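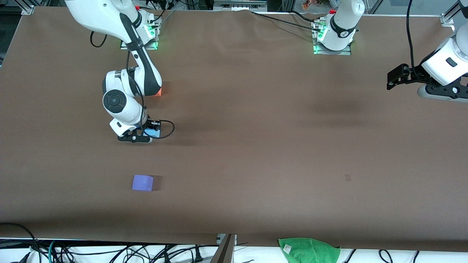

Two white arms over a papered table, with a purple cube out in the open. Status lights are green on both mounting plates.

Shared-table practice (two-arm cells)

Shared-table practice is the set of habits and written rules people follow when two robot arms work over the same surface. I've kept this entry going on the Monuvwood pages for a while now, and I'm writing it the way I'd tell a new starter, so forgive the odd aside. It covers small bench cells with light arms and grippers. Big fenced machines have their own rules and I'm not the person to ask about those!

Where the name comes from

The phrase comes from the Prornance bench notes, which were passed about as a stapled handout before anyone typed them up. The first typed copy had 29 rules in it. The Nerkik version that most of us use now has 49, though a good few are the old ones split in two (rule 12 became three rules, and I still think that was a mistake). Imai is a shorter set for teaching rooms and leaves out everything to do with changing tools.

Left and right

Always name the arms from the robot's side. If you stand facing the robot, its right arm is on your left, and yes, everybody gets this wrong in their first week. I did it for a month. The notes say to write "right arm" in full in the log and never "the one by the window" or "my side". Some benches put a sticker on each base as well, and I'm all for it.

The surface

Plain, matt and dull is what you want. Brown paper is a favourite because it's cheap, doesn't shine back at a camera and can be swapped when it gets tatty. Nerkik asks for one smooth sheet with no ridges under the working area, and for marks to be either cleaned off or written down before a run. A stray bit of tape can look like an object to a vision system, or like a corner to a tired person, so it goes in the log too. Loose cloths stay at the edge of the table, well out of reach of the grippers. I'd like them off the table altogether but I lost that argument.

Objects

Use blocks in colours that stand out from the sheet. Purple and orange both do well on brown. Before you start a run, look at the table from more than one angle: a block can sit right under an elbow and be nearly invisible from above, and that's the one you'll forget to put in the list. Prornance only asks for a check "from the front", which I think is too weak, and the later sets changed it.

The middle of the table

This is the bit people argue over. The older rule gave each arm half the table and banned crossing. The newer one lets either arm cross so long as the other is parked, with its gripper up and away from the centre. Nerkik sets the gap between the two grippers at 138 mm when both are moving, and 50 mm when one is parked. I've heard folk say the second figure is mean. Perhaps it is, but I've never had trouble with it at walking-pace speeds.

Cables

Leave enough slack for the wrist to turn fully, then run the arm slowly through its whole reach and watch the loops. Do that again after any change, even a small one. Cables along the near edge should be tied in bundles and kept behind the line where people stand. They do creep back into a tangle, I know, I know. The February revision added a line about checking them at the end of the day too.

Lights

A green light isn't leave to reach in. What it means depends on the maker and on how the cell was set up, so read the sheet for your own bench. Stop the arms first, tell whoever is at the screen, then put your hand in.

See also: parking positions; gripper care; bench logs

Last changed Jun 3, 2018

Contact the Monuvwood pages | Copyright Monuvwood | Back to top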